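How to Fix a Door That Won't Stay Where You Put It

By Fernanda Baptista | Home & Repairs | July

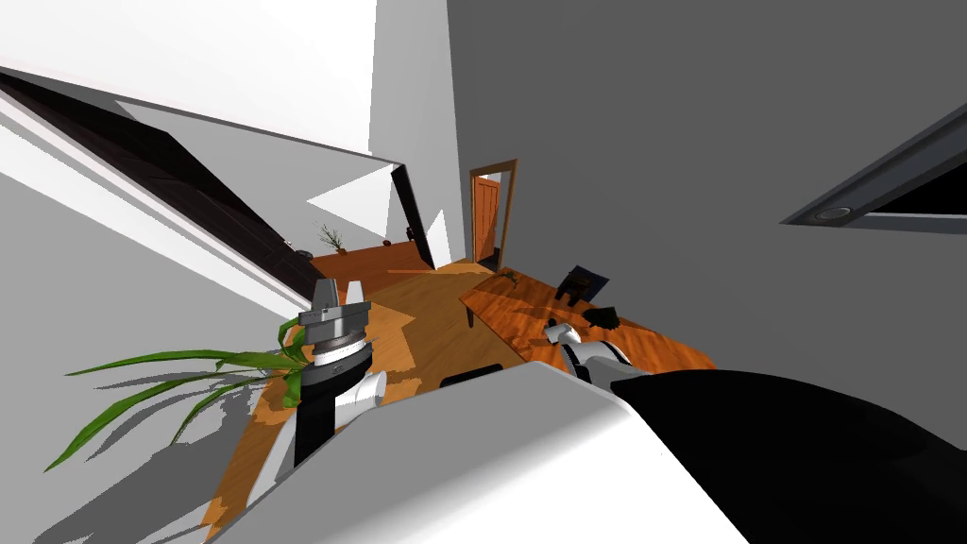
Slightly ajar, the natural resting position of most interior doors.

60 comments | 28 shares

My bedroom door used to open by itself every night at about the time I fell asleep. I tried a shoe, then a heavier shoe, then a dictionary. If you have reached the dictionary stage, you are ready to do this properly. It takes less than an hour, and most of that is looking for the hammer.

What you need

A hammer, a screwdriver that fits the hinge screws, a large nail or a nail punch, a level, a pencil, some wooden toothpicks and a bit of wood glue. A scrap of thin cardboard will come in handy too. Cereal box is ideal.

Find out what kind of problem you have

Open the door halfway and let go. If it swings open or drifts shut, the hinges aren't lined up one above the other and the door is rolling downhill. If it stays put but springs back when you try to close it, something is binding, usually at the hinge side. If it closes fine and then pops open, skip down to the latch.

Now hold the level against the hinge side of the frame. Check it twice, once on the face of the jamb and once on the edge. Mine leaned toward the hallway, which explained a lot. Vasco Henriques, who built half the closets on my street and is rude about the other half, told me he has yet to meet a plumb door frame in a house older than he is.

First, tighten everything

Do this before anything clever. Go over every screw in every hinge, on the door side and the frame side, by hand. A drill will happily chew out the head of an old brass screw and leave you with a second project.

If a screw just spins, the hole is stripped. Take the screw out, dip two or three toothpicks in glue, push them into the hole and snap them off flush. Let the glue dry and put the screw back. For the top hinge, swap one of the middle screws for a long one that reaches the stud behind the frame. The top hinge does most of the work and gets none of the credit.

The bent pin trick

For a door that drifts, this is usually the whole cure.

1. Close the door. Leave the bottom hinge alone and work on the middle one, or the top one if you only have two.
2. Put the tip of your nail under the hinge pin and tap upward until the pin lifts. Pull it out with your fingers.
3. Lay the pin on concrete. A step will do. Your kitchen counter will not.
4. Hit it once, in the middle, with moderate feeling. You want a bend you can only just see.
5. Tap the pin back in. It should go in with some complaint.

Try the door. If it still wanders, do a second pin. If the pin won't go back in at all, you were thinking about somebody at work. Turn it over and hit it again, more gently.

Shimming a hinge

When the frame is badly out, bent pins only hold the argument off for a while. Prop the door on a wedge or a couple of magazines, unscrew the bottom hinge from the frame, and trace the leaf onto your cardboard. Cut out the shape, slip it behind the leaf and screw everything back. One layer moves the door more than you'd think - start there, and check that the latch side still clears before adding another.

If it pops open after closing

The latch is missing its hole. Rub pencil on the end of the latch, close the door, and see where it marks the strike plate. A small miss can be fixed with a metal file, opening up the plate on the side where the mark falls. For a bigger miss you'll have to move the plate, plug the old holes with more toothpicks, and drill new ones.

Don't plane the door yet. Wood swells in summer, and a door shaved to fit in July will have a draft by winter. If it still sticks once the heating has been on for a month, get the plane out then.

The dictionary can go back on the shelf, or under the short leg of the table.

Filed under: Doors & Windows, Hinges, Small Annoyances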